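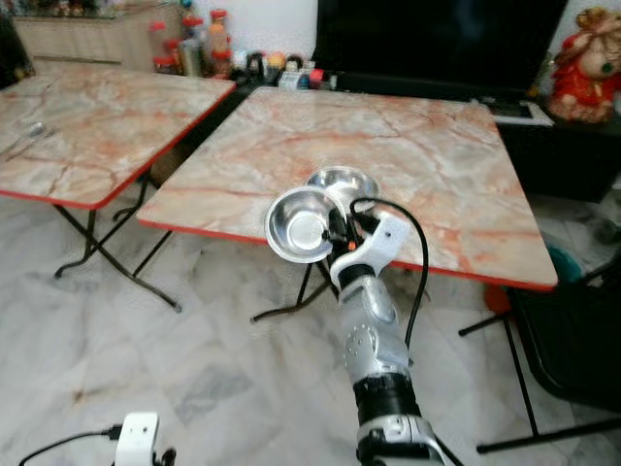
Jasetti Expands Household Demonstration Set for Stella Robot

REISINGER, 23 Dec 2023. Jasetti has added 12 tableware tasks to Plurkero, the set of recorded demonstrations used to train its Stella household robot. The tasks cover picking up, carrying and putting down bowls, spoons and similar items in furnished homes.

Each demonstration is led by a human operator. Arm position, gripper opening and camera video are stored on a common clock, and every recording carries a short written label stating the task. The learning system is trained on the video and labels together and predicts the next arm movement.

Stacked steel bowls are part of the new group. Their surfaces reflect the room and the gripper, and the two rims can be hard to separate in video. Operators vary the angle of approach and the starting position between recordings. Failed grasps are kept and labeled as failures.

"Our earlier recordings came from one bench with fixed lighting," said Isabelle Kennedy, head of data collection at Jasetti. "The model did poorly on folding tables and shiny dishes, so we are recording both."

Plurkero now covers 46 tasks recorded in 16 homes. Recordings are limited to 30 seconds each. Work on cupboards and drawers is scheduled next.

Contact: Jasetti Press Office, Reisinger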